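Fresh Produce Packing Assistants - Casual and Part-Time

3 min read

Neline invites applications from suitably experienced persons for the role of Packing Assistant at its Dorkov Street premises. Five positions are available. The centre prepares 300 household orders of fruit and vegetables each week for delivery across the Montes district.

Packing Assistants report to the Shift Supervisor and work at a bench for most of the shift. Duties include sorting soft fruit by ripeness and colour, moving produce between bags and mesh baskets, setting aside bruised or split items, and keeping the bench clean. Soft fruit must not be dropped or stacked under heavier goods. Assistants will also be asked to check tags against the order sheet and to report any shortage before the order is closed.

Applicants must be able to stand for extended periods and to lift crates of up to 15 kg with a trolley available. Previous experience in a greengrocer's, market or commercial kitchen is desirable - it is not essential. A current food handling certificate is required before the first shift, and Neline will meet the cost for successful applicants who do not hold one.

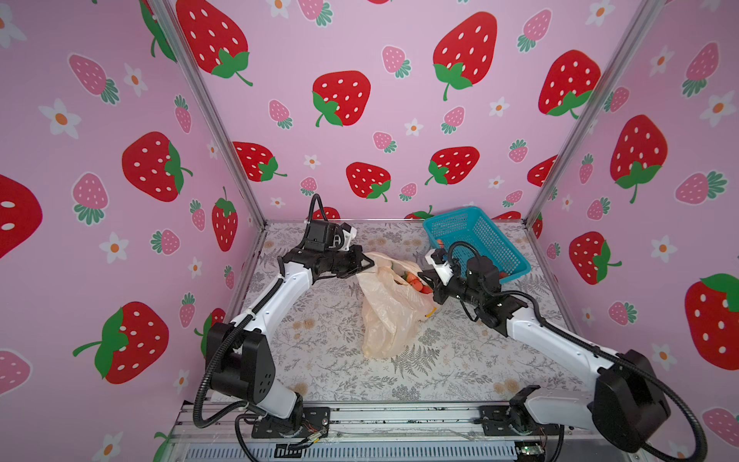 Shifts are of five hours, with a paid break. Gloves, aprons and hair coverings are supplied and must be worn at the bench at all times. Rosters are organised a fortnight ahead, and staff may nominate preferred hours.

Applications should consist of a one-page letter and the contact details of two referees, quoting reference 321. They may be left at the front office or posted to Neline, care of Cisis Recruitment, and must be received by 2025-10-11. Late applications will not be considered. Shortlisted applicants will be invited to a short paid trial at the bench.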